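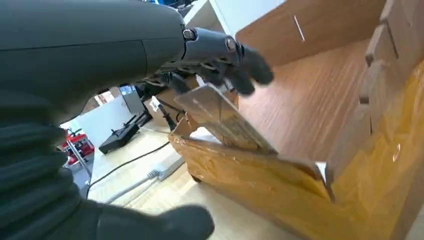 Restent two-hand unpacking package: evaluation notes and questions
Board: Packing and Unpacking Automation
6 posts

M_Milosevic wrote:
Our department has been offered the Restent package on a trial basis, and I have been asked to prepare a recommendation. The package consists of two jointed hands, a wrist camera for each arm, and the task software. The view at the top of this thread is from one of the wrist cameras, with a hand at a flat, translucent item in an open carton. I would be grateful for comments from members who have completed an evaluation. The trial period is 46 working days.

ostergaard_a wrote:
We concluded our own trial at Dalsgaard in May. The hands performed acceptably on boxed goods. Thin, flat items were a different matter, and our acceptance rate for those did not reach the level stated in the offer. I would advise asking Restent for a written definition of a successful pick before signing.

W.Jakubowski wrote:
I must disagree in part with the previous post. Flat items were our principal reason for choosing the package, and after 500 trial picks we were satisfied. The setting for fingertip force matters a great deal – the default is too high for thin plastic. Was it adjusted at Dalsgaard?

ostergaard_a wrote:
It was adjusted by the Restent engineer on the first visit and again on the second. Our cartons are deep, and the hand approached the side walls at a poor angle. I accept that shallow cartons may give a better result.

ChiaJungLam wrote:
Members should also consider the tape. Glossy packing tape on the flaps and walls, as in the view posted here, gave our cameras some difficulty under ceiling lights. Tronstead supplies a diffuser that corrected this at our site. It is not included in the Restent price and must be ordered separately. Delivery took 24 days.

B_Ongart wrote:
May I ask about support? The Festik package we now use includes 3 service visits per year. The Restent offer refers only to "reasonable assistance."

M_Milosevic wrote:
Our copy of the offer has the same wording. I have requested a revised version with the number of visits stated, and have asked for the pick definition at the same time. The reply will be posted in this thread when it is received.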